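# Dralline clerk's office explains the runoff recount

22/12/2023

The county clerk in Dralline met with us for an hour to go over the recount in the council runoff, decided by 18 votes out of 2,227 cast.
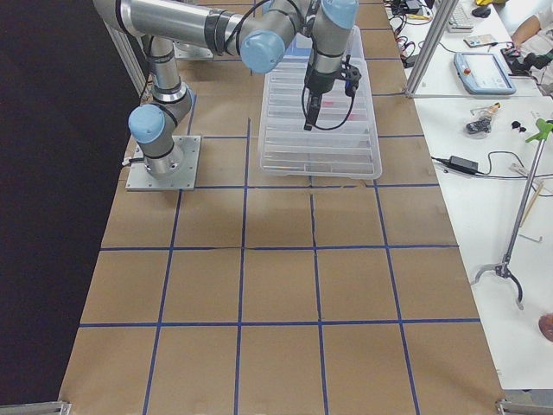 ## Threshold and procedure

State law sets the automatic recount margin at one percent. "We were under that on election night, so no petition was needed," the clerk said. Each precinct was run again through the tabulators, then 235 ballots were pulled for a hand check.

The hand check matched the machine totals in every contest but one. In the Flodov precinct, a ballot with a faint mark had been read as blank. "The board looked at it and ruled it a vote - the margin went from 17 to 18," the clerk said.

## Mail ballots

Late mail remains the main complaint from both campaigns. The clerk said the cutoff is receipt by close of polls, and a postmark does not count. A bill to change that stalled in May.

"If they pass it, I need 100 more hours of staff time per election," the clerk said. "The budget doesn't have it."

Certified results go to the state next.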